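**Handheld grippers losing track near the edge of the table (student project)**

Posted by floltau_mech, June 2022

Our group is in second year and we're recording demonstrations with a pair of handheld grippers, one for each hand. The task is picking up an oval tray by its rim and setting it down again on a foam sheet. We need 180 good recordings before the September showcase, and so far a lot of them are unusable.

The left gripper is fine. The right one drifts whenever it gets close to the rim of the tray, and on playback the fingers end up 2 cm inside the rim. We've recalibrated twice. Both grippers are cabled, and we're using the Stastel logger at its default settings.

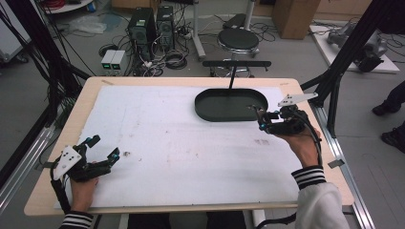
We tried swapping the people over and got the same drift on the right side, so I don't think it's technique. Has anyone run into this? The supervisor suggested buying new cables but our budget is pretty well gone.

---

**Chareonsuk**

Check the cable before you spend anything. If it runs down along your forearm it pulls on the gripper every time you bend your wrist, and the mount flexes a bit. Tape it to your sleeve at the elbow with a loose loop above the tape, then record the same reach 16 times and compare. We did this in our club at Plulville and most of the drift went away.

Also tighten the screws on the angled plate. Ours worked loose after every few sessions. Don't use threadlocker on the plastic ones, it can crack them.

---

**tinsnips**

Probably the software. Ours was rubbish until we updated.

---

**gantry_kid**

I'd look at the foam as well. It compresses when you lean on it, so the tray isn't at the height you calibrated for. That wouldn't explain why only one side is out, but it will add to the error. Put a sheet of stiff board under the tray and calibrate on top of that.

The Stastel default buffer is 2000 samples, and with two grippers logging we filled ours partway through a recording. Halve the recording length and see if the right side still drifts. If it doesn't, raise the buffer in the settings file and restart the logger.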